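Visita a Prondirora: una mañana entre demostraciones

Llegamos un lunes poco antes de las nueve. Prondirora ocupa la planta baja de una nave compartida con Brandow, que fabrica embalaje y no tiene nada que ver con esto. Nos recibió Manju Upadhyay, responsable de la recogida de datos, y nos llevó directamente a la sala.

La visita formaba parte del programa de noviembre y éramos 10 personas, casi todas de mantenimiento o de logística. La pregunta más repetida fue para qué hace falta repetir tantas veces una tarea doméstica. Upadhyay contestó que el modelo aprende de ejemplos completos, con sus titubeos y correcciones, y que una bolsa de plástico nunca se arruga igual dos veces. De la tarea de las bolsas llevaban 260 episodios guardados y les parecían pocos.

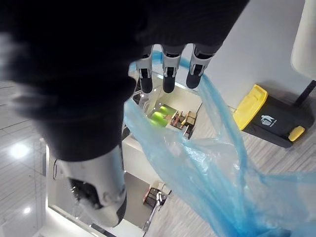
Cada episodio dura como mucho 40 segundos. Un operador guía el movimiento, otro anota si sirve y qué ha fallado. Los intentos malos también se guardan, con su etiqueta. Los materiales blandos dan más trabajo que los rígidos: una caja se agarra por donde uno espera, mientras que el plástico fino se pega, se estira o se queda enganchado en un dedo al soltarlo.

Entre toma y toma se cambia algo de sitio. Al principio lo decidía cada operador y acababan repitiendo las mismas posiciones. Ahora lo sortea un programa llamado Fisten, que da la instrucción en una pantalla. La revisión posterior se hace con otra herramienta, Vashisht, más lenta de lo que les gustaría.

Los turnos con el robot son de unos 20 minutos. Pasado ese tiempo, según Upadhyay, los movimientos del operador se vuelven bruscos y eso se nota en los datos.

Terminamos a las doce y media. Quedó pendiente la parte de entrenamiento, que está en otro edificio y se visita con cita aparte.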